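Killing plants slower than I used to

Ok quick one tonight because I have to be up early Friday and I've been putting this off since February.

So. Plants. Specifically the ones in my front room, which faces north and gets the kind of light you'd expect from the inside of a shoe. I moved in with 36 plants. I know the number because I had to write it on the mover's form, and the guy on the phone made me say it twice. I am not going to say how many there are now. Fewer.

The big lesson, if there is one, is water. I was watering on a schedule. Every Sunday, coffee in one hand, can in the other, everybody gets a drink whether they want one or not. That works fine in a south-facing apartment with the heat blasting. Up here it's a slow drowning. The peace lily went first (drama), then both calatheas, then the rubber plant dropped leaves for a month and I kept giving it more water because it looked sad. It looked sad because of the water. Sigh.

Fenna Verbeke came over, took one look, stuck her finger into the pot of my fiddle leaf up to the second knuckle and just kind of looked at me. She grew up over her parents' flower shop so I take this stuff seriously from her. Her rule: lift the pot. If it's heavy, walk away. If it's light, water it until it runs out the bottom, then leave it alone until it's light again. That's the whole system. No meter, no app.

I did buy a meter anyway. Cheap one. It read "moist" in a glass of water and "moist" in a bag of dry perlite so that's in the drawer now with the dead batteries.

Lifting only works if you know what light feels like, though, so the first two weeks I was weighing them on the kitchen scale like a crazy person. The little hoya was 733 grams after a good soak and 446 when it was properly dry. Big difference! You can totally feel that in your hand once you know. The snake plant I don't even bother with. The snake plant could live in a suitcase.

Second thing, pots. I had everything in those decorative ones with no drainage hole, plant straight in the soil straight in the pot, because I thought a layer of gravel at the bottom counted as drainage. It does not. The water sits in the gravel and the roots sit right above it and rot, and you find out in three months when the stem comes off in your hand and smells like a pond. Everything is in nursery pots now, the ugly thin ones, and those sit inside the pretty ones. Take it out, water in the sink, let it drip for half an hour, put it back. Takes me most of a podcast.
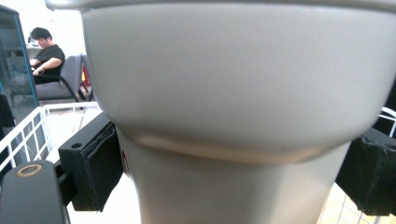 Pale gray, goes with everything.

Re sizes, I used to go way too big when repotting. Figured I was doing them a favor, room to grow and so on. But a small root ball in a big pot means a lot of wet soil with nothing drinking from it. One size up, max. If the roots aren't circling the bottom, leave it where it is. I have a pothos that's been in the same pot for four years and it's the happiest thing in this apartment, me included.

Third, soil. I used to grab whatever bag was nearest the register. The stuff from Dretus is okay but it's very peaty and holds water forever, which in my light is a death sentance. Now I cut it. Two scoops of potting mix, one of perlite, one of orchid bark, stir it in the dish tub with my hands. Wear a mask for the perlite or at least wet it down first, the dust is nasty. The Morari bark is chunkier and I like it better for the monstera. For the small ones it's too chunky, the roots kind of hang there in mid air.

Light. Ugh. I held out for ages on grow lights because I didn't want my front room glowing purple at the neighbors. Turns out they make normal white ones now, have done for years, I just never looked. I got two clip-on bulbs and a timer, on at seven, off at seven. The monstera put out a leaf with actual holes in it three weeks later. I took it personally, in a good way.

I spent a while reading up on lux and foot candles before buying. One page said anything under 2,000 lux is basically storage for a plant, and the next page said something else entirely. My phone app gave me a different number each time I tilted it. What worked in the end was standing where the plant stands at noon and trying to read a paperback. If I'm squinting, it needs a lamp.

Fungus gnats: yes, had them, everybody gets them. Sticky traps for the adults, and let the top couple inches dry out all the way. They were gone in five weeks or so. The cinnamon thing did nothing for me except make the living room smell like a candle store. Same for the potato slices, don't bother, you just end up with gross potatoes.

Fertilizer, I do half of what the bottle says, every other watering, spring to fall. Nothing in winter. I forgot for an entire summer once and couldn't tell the difference so maybe I'm not the person to ask.

What's still alive, since a couple of you asked in the comments last time:

the pothos (both)
snake plant, obviously
hoya, no flowers yet, I live in hope
monstera
ZZ plant that I've watered maybe six times ever
one very stubborn fern in the bathroom which by every rule should be dead

The fern might be the humidity. Shower steam twice a day, tiny window, never gets direct sun. I tried a second one in the kitchen, same fern, same shop (Claeys, the one by the tram stop), and it was crispy in ten days. So now there's a waiting list for the bathroom shelf. There's room for maybe two more if I move the towels.

Not buying any more calatheas. I mean it this time. I walked past one last week with those pink stripes and I kept walking, and then I went back and read the tag, and then I left. Growth.

Next post is probably going to be propagation because I've got jars all over the windowsill and half of them are doing somthing weird. White fuzz on one of the cuttings, not roots, not totally mold either? If you've seen that before let me know. Also does anyone rinse their leaves in the shower or is that just me. I do the monstera once a month, lukewarm, and it takes up the entire tub.

Ok bed.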